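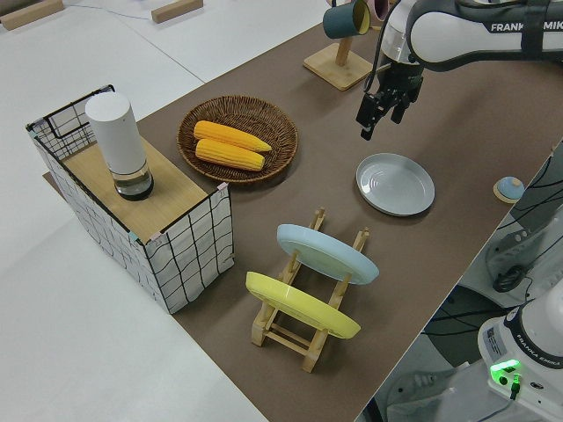
Progress report: table-clearing and re-setting trial, Mottram site

Since the last report the work at Mottram has moved from programming to daily use. The arm at the sorting table now handles plates, mugs and small tableware during the morning shift, and the staff who used to do that job by hand have moved to checking and packing. Total items handled in the period came to 3464. Of these, 327 needed a person to step in, mostly for mugs that had been hung with the handle facing the wrong way.

Staffing

No positions have been cut and none are planned under this grant. Two people now share the job of watching the table, which used to be one person's job at the sink end. They asked for shorter turns, as watching is more tiring than lifting, and we changed the rota so that turns end after an hour. Complaints of sore wrists have dropped. Complaints of boredom have gone up - we are taking this seriously and will try mixing in packing work from December.

Training

Staff have logged 107 hours of training so far. Most of it covered stopping and restarting the arm, and what to do when an item slips. The Gidness site sent its evening team over for two sessions. Their main request was for instructions on a single page, kept at the table. The first draft is in use and needs larger type.

Problems

Ridged plates are still slower than flat ones. The dish rack has to be put back in the same place after cleaning, and this was missed several times on the late shift. We have marked its position on the work surface at Mottram and will do the same at Gidness.

Spending

We are under budget by 2000 dollars, all of it from the parts line. We ask to move this sum to training for the Gidness staff. A decision by the Friday call would let us book the room.

Related items
Grerkach kitchen trial: first report
Merinach: staff survey on shift changes
Gidness site: safety checklist
Request form for moving funds between budget lines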